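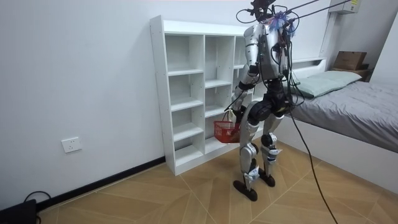 Clureo looks after walking robots. We set them up, service them and repair them for companies and schools that own one or two machines and have no technician of their own. Most of our work is done on a single bench and a single test floor in Varkby, where one room is fitted out as a small bedroom, with a bed, a white cubby shelf and a tiled floor. A machine working in that room stays on its overhead tether, and its cable is left long enough to trail over the tiles while it turns between the bed and the shelf. The little red basket is our usual test load. It is light, it has a thin handle, and it swings, so a hand that closes late or a wrist that drifts shows up early.

How we started

Urho Laaksonen opened the shop after eleven years repairing packaging lines in Koskela. His first walking robot came in with a stripped ankle joint and a repair manual that covered the arms only. He took the leg apart, wrote down what he found, and sent the machine back with a copy of his notes. The owner passed the notes on to another owner, and the second job came from that.

Those notes grew into the Flestomer sheets, which we still use. A Flestomer sheet is a service record for one machine. It lists every joint, cable, strap and cover, with the date each was last checked and by whom. A full set runs to 142 lines. The sheets travel with the machine when it leaves us, and you are free to keep using them if you take your service work elsewhere.

What happens when a machine comes in

The first day is spent with the power off. We photograph the machine as it arrived, open the covers, and check the wiring by hand from the head down. Cables running over the back and shoulders get the most attention. They rub against the shell edges when the arms lift, and a worn jacket can pass an electrical test for months before it fails.

Next we hang the machine from the hoist and move each joint through its range slowly. We listen as much as we measure. A dry bearing has a sound, and so does a loose cover screw. Anything that gets a mark on the sheet is fixed before the machine stands on its own feet.

Standing comes on the second day. The tether is set with a little slack so the machine carries its own weight but cannot reach the floor if it goes over. We zero the foot sensors on a flat plate, then again on tile. Grout lines matter more than most owners expect. A foot that sits level on a plate can rock slightly on a joint between tiles, and the balance settings have to allow for that.

The hands are done last. Grip force is set against a spring gauge, then checked with the basket. We run the same pick and place at the low shelf, the middle shelf and the high shelf, 12 times each, and write down every miss. If the low shelf gives trouble, the cause is usually in the hip or the knee, and we go back there before touching the hand settings.

Most full services take 3 working days. Repairs depend on parts. We stock ankle and knee bearings, finger pads, tether straps and the common connectors, and we will tell you before we start if something has to be ordered.

Looking after it between visits

Every customer gets a one-page care list. The main points are these.

Check the tether straps and the clip before each session. Replace a strap that is frayed. Do not tape it.

Keep the floor cable behind the machine and out of the walking path. If it has to cross the path, have a second person manage it.

Wipe the shell panels with a dry cloth. Sprays get into the seams.

Leave tags and pads on the legs where we put them. Call us if one comes off and we will tell you where it goes.

Write down any fall, even a soft one that the tether caught.

Stop work if a joint feels warmer than its partner on the other side.

The shop

There are five of us. Two work on legs and hips, one on arms and hands, one on wiring, and one runs the office and answers the phone. Everyone can run the hoist, and the hoist is never used by one person alone. Urho still does the final check on every machine and signs the sheet himself.

We do not sell robots and we do not take payment from the companies that do. If a repair will cost more than it is worth, we say so in writing and charge only for the inspection.

As of October 4, 2019, we have closed 871 service sheets. The paper originals are kept in the office, filed by machine, and owners can ask to see theirs at any time. In November we are adding a second hoist, which will let us take in two machines at once and should shorten the wait for a first appointment.

Visits

Owners are welcome to be present for the standing and gripping tests. Many bring the person who will run the machine day to day, and we are glad to teach the tether setup while we work. Please arrange a time with the office first. Closed shoes are required on the test floor, and the doors stay shut while a machine is on its feet.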